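The Long Table at Sellow

If you come up the hill into Govwood late in the afternoon, when the shops are thinking about closing, you'll probably smell the Sellow studio before you see it: linseed oil, damp clay and somebody's coffee left too long on the warmer. The building was a feed store once, and the old loading door still sticks in wet weather. I'd walked past it for years before I signed up for a printmaking course there last October, mostly because my sister was tired of hearing me talk about it.

Sellow runs its courses in terms of five weeks, with drawing and printmaking downstairs and ceramics up a flight of stairs that I wouldn't recommend with a bucket in each hand. You can come as a complete beginner, and plenty of us did (I hadn't held a carving tool since junior high, and it showed!). The tutors are working artists who keep their own benches at the back, so you get to see their half-finished things too, which I found a great comfort.

Each evening class lasts three hours, with a break in the middle that tends to run over. People bring food, chairs get dragged across to the long table, and before you know it the talk has wandered from ink to paper to whose turn it is to wash the rollers. 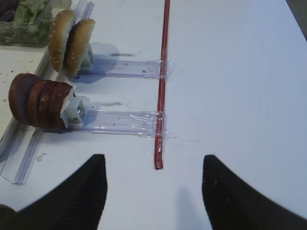 Open evenings and the Nusier Room

Twice a term the studio opens its doors to the whole town, whether you're enrolled or not. Two artists bring new work and talk about it for as long as people will listen, and I've stayed well past ten. The talks happen in the Nusier Room, a narrow space with good north windows and terrible heating, so keep your coat.

The Demirtaş Press, a big iron thing that came out of a closed print shop, lives in there as well. Students can book it once they've finished the beginners' term, and I have my name down for the spring, with a linocut of the loading door I've now started over twice.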